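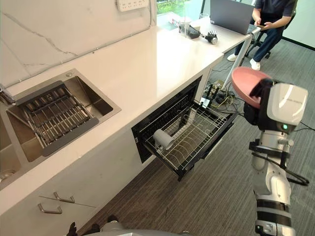
Widley Opens Shared Kitchen for Residents of Citstead

CITSTEAD — Housing company Widley has finished work on a shared kitchen on the ground floor of its Citstead building and will open it to residents in February. The kitchen can be used from 6 in the morning until 10 at night by anyone who lives in the building, at no added cost to the rent.

The room was planned around washing up and putting away. Widley asked residents last year what had bothered them most in the old kitchen, which closed when the ground floor was rebuilt. Cooking space came up less often than the company had expected. Most of the complaints were about dishes: left in the sink, stacked wet on the counter, or put back in the wrong cupboard.

"People were happy enough with the stove," said Aino Lindqvist, who manages the building for Widley. "They wanted somewhere to put a wet bowl. We went back to the drawings after that and moved the sink and the dish drawer next to each other."

The new layout has a white countertop with a double-bowl stainless steel sink set into it. The larger bowl is on the left and is meant for washing. The narrower one on the right is meant for rinsing. A built-in dish drawer sits in the cabinet front to the right of the sink, so that plates, bowls and cups can go from one to the other without anyone having to carry them across the room. The drawer pulls out toward the user and has a wire rack inside with upright dividers for plates.

The lower cabinets are white with silver bar handles. The wall behind the counter has a white marble pattern with gray veins, chosen by residents from samples that hung in the lobby for a month. Outlets are on the wall above the counter, within reach for a kettle or a mixer.

The design is by Laitinen, a small interiors firm that has worked on two earlier Widley buildings. Aleksi Aaltonen led the job for the firm.

"A shared kitchen gets used hard, and by people who all learned to do the dishes a different way," Aaltonen said. "Some wash everything by hand. Some rinse and load. We wanted both kinds to be able to work at the same counter, and we kept the finishes simple so that they can be wiped down in a minute or two."

Widley has also bought a starter set of tableware for the room. Residents are welcome to bring their own, but the company found that a common set cuts down on missing and mixed-up pieces. The set was put together by Melati Nugroho, a resident of the building who answered the company's call for help with the choice. She picked plain shapes in a few colors, pink and white among them, and left out anything that could not go in the dish drawer.

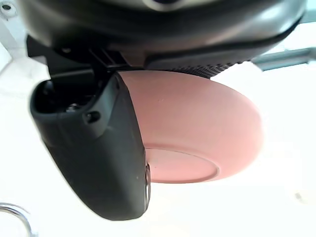
Pink tableware in the new shared kitchen at Citstead.

The set has places for 20 people, enough for a building dinner with the doors to the dining room open. Replacement pieces will be kept in the storage room and can be asked for at the front desk. Widley has put aside $1454 for replacements in the first year and will look at the amount again after that.

House rules for the kitchen are short and will be posted inside the door. Residents are asked to scrape plates before they go in the drawer, to load cups with the open side down, and to put away what is in the drawer if they find it finished. Food should not be left in either bowl of the sink. Anyone who cooks for a group should put the time on the sign-up sheet at the front desk so that others can plan around it.

Drying was the last point to be settled. Early drawings showed a fixed draining board to the right of the sink, but it took up counter space that people wanted for chopping and rolling out dough. Laitinen took it out and went with a rack that lies across the sink. 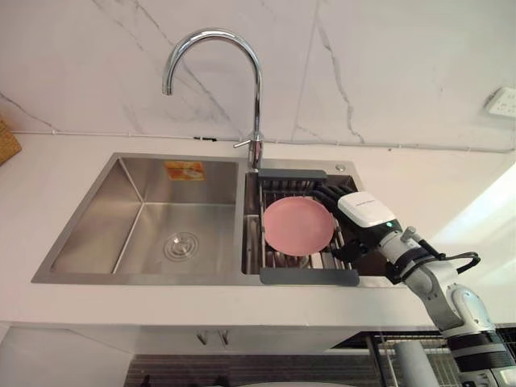
The rack is made of steel rods and has dark gray plastic ends. Water drips straight into the bowl, and the counter stays free. Large pots and baking sheets can be left on it to drain after a big meal, though Widley asks that they be put away the same evening.

The faucet is a tall gooseneck type with a single lever. Lindqvist said the height was a request from residents who fill stockpots and found the old faucet too low.

Building work was done by Potov, a local contractor, which also replaced the pipes on the ground floor and repainted the hallway. The kitchen stayed inside its planned budget. The opening was set back once, when the first delivery of cabinet doors came in the wrong size.

Widley will hold short walk-throughs of the room in the opening week for residents who would like to be shown how the drawer works and where things are kept. They will be led by Aarne Kinnunen from the building staff and will start at 5:30 p.m. in the lobby. There is no need to register. Printed instructions for the dish drawer will be handed out as well, and a copy will be kept in the kitchen.

The company plans to ask residents for comments after the first three months. If the layout works well, the same plan will be used in the next building to be refitted, with changes where the room is a different shape.

"I expect we will hear about things we missed," Lindqvist said. "There may need to be more hooks. That is easy to fix."

About Widley

Widley owns and manages rental housing with shared rooms, including kitchens, laundry rooms and workshops. Its buildings are home to up to 1000 residents. The Citstead building reopened after a full refit of its ground floor.

Press contact

Helmi Lindqvist, Communications, Widley
Photos and a floor plan of the kitchen are available on request.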